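Tray by the Sink: Your Questions

I wrote about emptying my pockets onto a red plastic tray in March and got more mail than I've ever had about anything (including the sofa!). So I've pulled the ones that keep coming back into one page.

Why the kitchen? Doesn't it go by the front door?

It did, for two winters. We come in through the back in Pirkham, so the hall table just collected junk mail and one glove. The kitchen counter is where I put my hands down when I get home, so that's where the tray lives.

What size should I get?

Smaller than you think. Mine used to be a big oak thing from Thibodeaux and it had 17 pens in it at one point. A plain cafeteria-type tray with a raised rim is plenty, and you want the rim, trust me, if you own anything round.

Does the texture matter?

Leilani Kasprzak wrote to ask this and I love that she did. I like a crosshatched floor. Keys don't skate across it when you toss them down, and it wipes clean with a dishcloth. Crumbs do get in the grooves, so I run it under the faucet when I remember.

What's allowed on it?

Keys, anything small in a pouch, whatever you were carrying. My rule is that it has to fit in a coat pocket. Mail doesn't count and neither do receipts (those go straight in the drawer, where I ignore them properly).

My kids bring home sticks and rocks. Do those count?

Oh, absolutely. Bark, acorns, tennis balls, all of it. I clear the nature stuff out once a week and so far I've only been in trouble once, over a pinecone with a name.

Isn't it risky keeping keys near water?

Ansel Castellanos asked, and fair enough, his went down the disposal. Push the tray well back from the basin. If your key fob has a battery in it, maybe pick the other end of the counter.

How often do you sort it?

Every evening while the kettle's on. It takes me less time than the kettle does, and if there's something I can't place, it stays on the tray until somebody claims it.

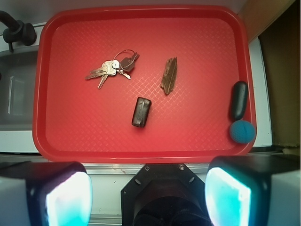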